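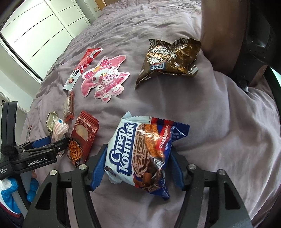
Marance House Residents' Association
Minutes of the monthly meeting, February

Place: common room, ground floor
Start: 6:30 in the evening
Present: residents of both floors, the person on kitchen duty, the person on linen duty. The upper floor was represented by fewer people than last time.
Minutes taken by the resident of the corner room, upper floor.

1. Minutes of the previous meeting

The minutes were read and accepted with one correction. In the part about the bicycle rack it was written "will be moved". It should be "may be moved, if the owner of the building agrees". The owner has not answered yet.

2. Snacks kept in the bedrooms

This point was carried over from the last meeting, where there was no time for it.

The person on linen duty reported that when the beds were changed, wrappers and opened packages were found under the pillows and between the mattress and the wall in several rooms. On one duvet cover there was a chocolate stain which did not come out after two washings. The cover is still usable, but it will be kept for the guest bed only.

It was discussed whether food in the bedrooms should be forbidden completely. Most of the residents were against it. It was said that people come home late from the shift at Mernar, the kitchen is locked at that hour, and a wafer or a small packet of something in the room is the only thing they can have. It was also said that many of us receive sweets from home in parcels and do not wish to keep them on the common shelf, where they disappear.

One resident proposed that only closed packages be allowed in the bedrooms. The others asked how it could be checked, and the proposal was withdrawn.

After the discussion the following was agreed:
Snacks in a closed wrapper may be kept in the bedroom, in a box with a lid or in the drawer.
An opened package is to be finished the same day or closed with a clip.
Empty wrappers go to the bin in the corridor, not to the small basket in the room, which is emptied only once a week.
Anything with chocolate is to be eaten at the desk. The bed may be used for sorting and sharing a parcel, but please shake the duvet afterwards.

Voting: 6 in favor, 3 against. Accepted.

One of those who voted against asked to have the reason written down: in the summer there were ants on the ground floor, and the rule about closing with a clip will be forgotten in a month. This is hereby written down.

3. The snack evening

The snack evening in January was liked by those who came, and it was asked to repeat it. The idea stays the same. Each person brings something sweet or salty which the others probably do not know, and tells a few words about it. Last time there was too much chocolate and almost nothing for those who do not eat it. The halva from the Sultana shop was finished first, so it will be bought again from the common money.

The next snack evening will be in March, in the common room, from 7:00 in the evening. The limit for buying from the common money is 30 dollars, the same as before. Receipts should be put in the envelope on the notice board. Without a receipt the money cannot be returned.

It was asked to write the ingredients in English on a piece of paper, if the wrapper is in another language. One resident has an allergy to nuts, and last time this resident could not try half of the things on the table. If the person who brings the snack is not able to translate the ingredients, it should be put on the separate plate.

4. Linen and duvets

The laundry service Faltine has informed us that duvets will be taken only in bags with a room number on them. Bags without number will be left in the entrance. Pillowcases and sheets go as before.

The question was raised if the duvet covers can be washed in our own machine. The answer is yes, one cover at a time, at a low temperature for the colored ones. Two covers together make the machine stop in the middle of the program, and then the water must be let out by hand. This has happened 3 times since the new year.

A resident of the ground floor asked for a warmer duvet. There is one in the storage closet, and it can be taken after the meeting. It should be written in the linen book.

5. Kitchen shelf

The lowest shelf will be cleared before the end of the month. Everything without a name on it will be put on the table by the window for one week, and after that it is free for anyone. The jar of pickles with no label has already been there since autumn, and the owner is kindly asked to decide about it.

It was proposed to buy plastic boxes with lids, one for each room, which would help also with point 2. The price was not known to anyone present. The person on kitchen duty will look at the prices and bring them to the next meeting. The decision is postponed.

6. Other matters

The lamp in the upper corridor is repaired. The lamp by the back door is not.

The radiator in the common room makes noise in the morning. It will be reported to the owner together with the question about the bicycle rack.

It was reminded that the common room is to be left free of dishes after use. Two cups and a bowl were found behind the curtain.

A request came to move the start of the meeting to a later hour, because the bus from Mernar arrives only at 6:25 and people have no time to change their clothes. It was agreed to try 7:00 next time.

Tasks until the next meeting
Prices of boxes with lids: kitchen duty
New sheet with the snack rules for both corridors: the resident who takes the minutes
Labels for the duvet bags: linen duty
Halva and something salty for the snack evening: ground floor
Clips for opened packages, one pack for each corridor: upper floor

The meeting was closed at 7:50. The remaining tea was taken upstairs.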